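Foro de cine – Estrenos y crítica
Tiempo de lectura: 3 minutos

Hilo: «La casa de Nondimton», valoración tras el estreno

Moderación_Giteo
Se abre el presente hilo para recoger las valoraciones de los usuarios sobre el largometraje dirigido por Elie Hijazi y distribuido por Prikotham. Se ruega advertir de los detalles del desenlace.

r_valdes
Considero que se trata de una obra correcta, sostenida por la interpretación de la protagonista. El segundo acto, sin embargo, se prolonga casi 40 minutos sin que avance el conflicto entre las hermanas. Mi calificación es de 6 sobre 10.

Testa
Discrepo respetuosamente del compañero. La lentitud del segundo acto responde al planteamiento del director – la espera de la carta – y cualquier recorte habría perjudicado la cena final. Sí reconozco que la música resulta excesiva.

r_valdes
La espera queda establecida en dos escenas. Las restantes reiteran lo ya sabido, y el parecido con el anterior trabajo de Hijazi es difícil de pasar por alto.

butaca_impar
Asistí al pase de enero de 2025, en una sala de 600 localidades con buena entrada. El público acogió bien el tramo cómico. Me sumo a la objeción sobre la música. En cuanto a las secuencias domésticas, me parecen lo mejor rodado del filme.
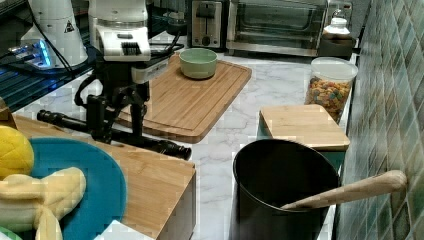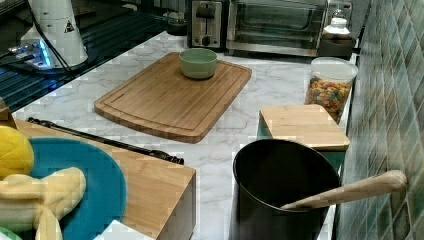
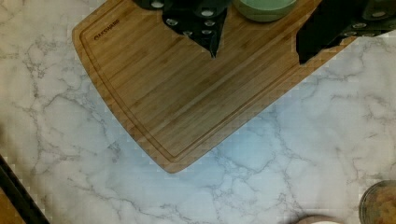 Tabla de cortar de bambú sobre encimera blanca de aspecto marmóreo.

Sobre el guion y el desenlace (contiene detalles de la trama)

Testa
La hermana menor no lee la carta en voz alta. Entiendo que ello permite dos interpretaciones, ambas compatibles con el prólogo.

lumbrera_sur
No comparto esa lectura. En el prólogo se afirma que la casa ya estaba vendida en agosto, de modo que la carta carece de efecto. Lo considero un error de guion.

Moderación_Giteo
Se recuerda que las discrepancias deberán ceñirse a la película. Se ha retirado un mensaje por alusiones personales.

r_valdes
Mantengo mi calificación, si bien admito que la cena final está resuelta con oficio.

Comentarios de los lectores

Marga T.: Coincido con Testa, salvo en lo relativo a la música, que me agradó.

Lector_Norte: ¿Está prevista su proyección en versión original?

P. Olmedo: Un 8 por la actriz y un 4 por el montaje.

Contacto | © Giteo. Todos los derechos reservados | Volver arriba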